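Fliltongate Adult Learning
Household Skills, Level 1
Handout 4: The worktop

Read this before the practical. Bring it with you, as the exercise at the end refers to the numbered parts.

4.1 What a worktop is for

In February we dealt with cupboards and drawers. This unit deals with the surface between them. A worktop has two jobs. Some of it is storage for things that are too heavy or too often used to put away. The rest is working space. Most of the trouble people have in small kitchens comes from the first job spreading into the second.

For this course we use the following terms.

Standing items: things that live on the worktop all the time, such as a kettle or a row of canisters.
Working items: things that come out for a task and go back afterwards.
Clear run: the longest stretch of worktop with nothing standing on it.
Swing: the space a door, lid or handle needs when it is opened.

The term "clear run" comes from the Fullcombe kitchen survey, which this course uses as its set reading. The survey covered 88 kitchens. In 33 of them the clear run was shorter than the chopping board in daily use.

4.2 Swing

People place an appliance according to the size of its body and forget the door. A toaster oven is the usual case. With the door shut it takes up one part of the worktop. With the door open it takes up a good deal more, and that extra part is often where the board has been put.

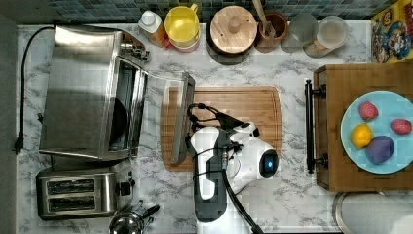
Fig. 4.1 Toaster oven with the door open. The door reaches over the chopping board.

Before settling on a place for any appliance with a door, open the door fully and mark how far it comes. Masking tape will do. Then decide what may stand inside the tape. Working items may, so long as they can be moved before the door is opened. Standing items should not.

Note also the lead. An oven or toaster that is unplugged between uses still has a lead to put somewhere. Coil it behind or beside the appliance and keep the plug away from the sink and from the front edge. Never run a lead across the board.

Lids count as swing too. A canister under a wall cupboard needs room above it for the lid to come off and for a hand or scoop to go in. Measure the gap with the lid held above the rim.

4.3 Grouping

Group standing items by task. The toaster, the kettle and whatever is needed for tea and toast can share one end. Oil, salt and other things used in cooking belong nearer the hob. Mixing the two groups means reaching across one to get to the other.

Keep tall items at the back and low ones in front. A single row along the wall is easier to wipe behind than two rows. If the row will not fit in one line, something in it should go into a cupboard.
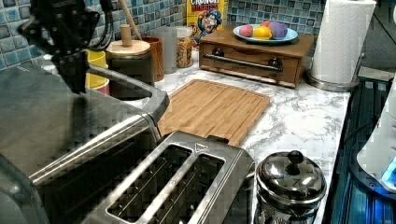 Fliltongate Household Skills / Handout 4 / Issue 33

Fig. 4.2 gives a fairly full corner to think about. The two-slot toaster is right up against the board, with the toaster oven on one side and a steel canister on the other. Stacked bowls and a canister with a round wooden lid are in the row at the back. Ask which of these would have to move before you could slice a loaf.

A toaster should have clear space above it and should not be used under a low shelf or near a curtain or roller towel. Leave a gap between it and the board when it is in use. Crumb trays are emptied with the toaster unplugged and cool.

Polished steel shows finger marks, and these are best taken off with a barely damp cloth followed by a dry one. Wipe along the grain on brushed steel. Do not use scouring powder on either.

4.4 The board

The board goes in the clear run. It should lie flat and be fully supported. A board that rests partly on something else can tip when weight is put on the raised edge, so check all four corners before cutting. A folded damp cloth underneath will stop it sliding.

Bamboo boards are washed by hand, rinsed, dried with a cloth and stood on edge to finish drying. They are not left to soak. If there is a groove, clean along it with a brush, including the corners.

4.5 Things that drift

Ozoliņš, in the second set reading, uses "drift" for objects that arrive on a worktop for a short time and stay. Sweets, toys, post, keys and spare cups are common ones. The Ozoliņš household list runs to 1,103 objects, of which 70 were found on the worktop at the first visit. 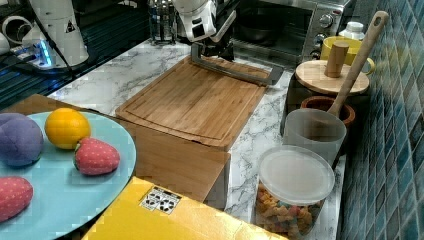

Fig. 4.3 Board with toy fruit on a plate, gummy bears in a lidded container, and a spoon in a cup.

Deal with drift in this order:

Move anything that belongs in another room.
Put food into a lidded container and the container into a cupboard.
Return spoons and other tools to one holder.
Wipe the surface and put back standing items only.

4.6 Exercise

Draw your own worktop from above on squared paper. Mark the sockets, the standing items and the swing of every door and lid. Shade the clear run and write its length beside it. Bring the drawing to the next practical, with a tape measure and a pencil.

Set reading: Fullcombe survey, part 2; Ozoliņš, chapter on drift. Copies are in the Rikia room.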